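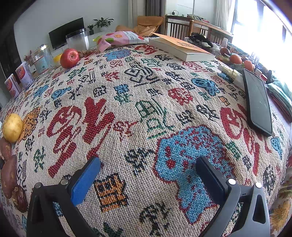
Hüsnü Tekin acha que a manta devia sair antes de qualquer arrumação, que o padrão confunde e que perdemos tempo a procurar coisas em cima dele. Fica registado. Por agora mantenho-a -- o tecido é grosso e a fruta não rola tanto.

5 de setembro. Caderno da oficina Cirnent, arrumação de mantimentos.

Os frascos e as latas ficam atrás, encostados uns aos outros. A fruta fica à frente, com espaço entre as peças. Maçã vermelha pesada de manhã: 439 g com o prato, falta descontar a tara. As batatas-doces não foram pesadas.

O frasco grande de vidro continua sem lugar na prateleira Dallcombe, falta altura. Medir outra vez antes de mexer nos suportes. Os sacos de snacks amarrotam e tombam, passam para a caixa 12 com o resto dos pacotes.

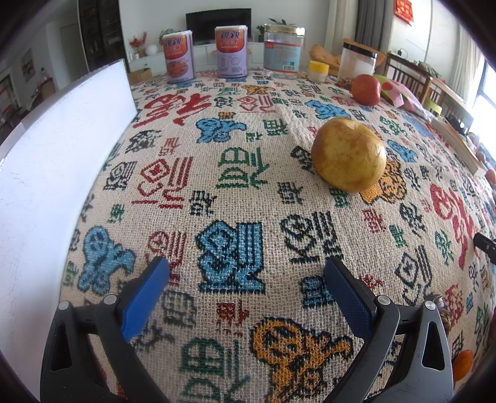

Maçã amarela e maçã vermelha sobre o tecido; latas e frasco ao fundo.

As latas de rótulo lilás são altas, convém não as pôr à frente de nada. Perguntar ao Hüsnü se a lista de fevereiro ainda serve ou se faço outra.

Por fazer: etiquetas novas, sacudir a manta, devolver o livro.

Pesquisar no caderno Ir

Este sítio utiliza cookies. Aceitar Recusar

Entradas recentes
Prateleira Dallcombe: suportes
Balança Soylu, verificação da tara
Caixas Vulside, inventário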